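# Relix Textile Handling Gripper

Relix is a two-jaw, hand-guided gripper for sorting and folding soft goods. Revthorpe supplies it to laundries, rental stores and garment return depots. It is used at a bench by one person, either as a powered hand tool or as the teaching tool for the fixed Vetside folding cell.

## Handling

The jaws close in parallel on replaceable textured pads. Grip force is set on a dial before work begins and does not change during a cycle. Woven cotton, jersey and light fleece can be lifted from a stack without a change of pads. 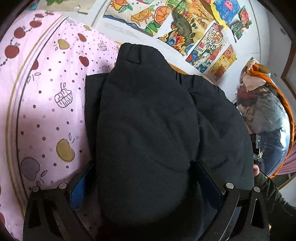 Elasticated goods need a lower closing speed than flat linen. A gathered band shortens as soon as tension comes off it, and a fast jaw tends to pick up two layers. Black fabric lying in overlapping folds over a printed cover, with puckered elastic along the upper edges, is typical of what arrives at a returns bench. Select Soft Close for this class of item and take hold of a flat section before approaching the gathers. Dark items on patterned bedding need no change to the bench lighting.

## Effect on bench work

At sites using the Vetside cell, operators no longer fold standard sheets by hand. They sort, check for damage and deal with the items the cell rejects. Most of the repeated wrist movement goes with the folding. The remaining work calls for more judgement and more standing, and we advise changing stations every two hours. Pay grades and shift lengths should be agreed with staff before installation. Allow one full shift of training per operator.

## Specification

| Item | Value |
|---|---|
| Jaw length | 201 mm |
| Tool length, closed | 270 mm |
| Maximum item weight | 1000 g |
| Pad set | Two, textured |
| Closing modes | Standard, Soft Close |

## Ordering

Pads are sold in pairs under part number 246. The Kim wall bracket and the bench charger are ordered separately. Service bookings for May close on the last Thursday of the month before.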